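Bench kitchen, September, morning
Small pan on the gas hob – the mint handle one
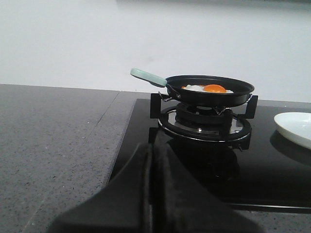 Egg in the small pan, wire clips over the rim left and right.

Back on the small pan question from the Jendier list. The pan is narrower than the grate, so it has to stand on the two prongs, and without the clips it tips toward the handle as soon as you let go. Bent new clips from the thin wire, one per side. They hook over the rim and stay put when I nudge the handle. The old ones from the Flerkau box were too stiff and are in the scrap tin.

Handle pointing to the back left for all of today. Keeps it out of the way of my sleeve.

Pan empty weighs 86 g less than the one we used before, so the old heating notes don't carry over. Start again from zero in the Hjaltested binder, new tab.

Run 1, low flame, 5 minutes. White set at the edge, still runny by the yolk.
Run 2, same flame, lid from the Dravalen set. Lid doesn't sit flat, it catches on the clips. Stopped.
Run 3, no lid, flame up a little. Fine. Yolk whole.

Wiped the steel ring under the burner between runs. It marks easily – soft cloth only, please, no scouring pad.

To do:
– trim the wire ends, they snag the cloth
– find a smaller lid, 18 cm is too big
– ask whether the cross-shaped reducer was ever ordered
– more eggs

Left the spare wire in the top drawer with the pliers. Gas off at the wall, window open a crack.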